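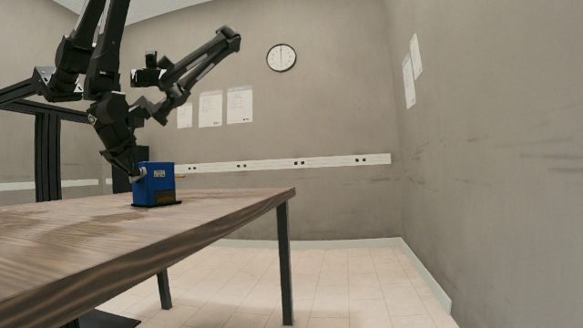

Slide 3 – Sharpener task in Gullora

Start with what the planner has to deal with. Two arms, one frame, one table. The left gripper closes on the sharpener body near the top. The other arm is empty and held up high. Both arms share the same air, so every plan is checked for both, even when only one moves.

Say that this is our simulator. Lucrezia Piras built the room. Mention the sheets on the wall and the clock – they are there for the perception side, which was trained on bare walls before and did badly in the real lab.

Slide 4 – Planner timing

Old planner: 70 ms per replan. New one: 31 ms. Control loop runs at 50 Hz, so the old one missed its slot and the arm carried on with a stale path.

Do not go into the solver here. Point to Arturo Pagano's talk in the afternoon.

Slide 5 – Grasp checks

The pencil sticks out of the side and is small. Our collision model used to leave it out. Now it is a separate shape with 4 mm of padding. Gripper paths near that side got longer, which we accept.

If asked about force limits: set in the Branness driver, not in the planner. Same values in simulation and on hardware.

Slide 6 – Still open

Parking pose for the idle arm is set by hand. We want the planner to choose it. Ruggiero has a branch, not merged yet.

Take questions before the log viewer demo.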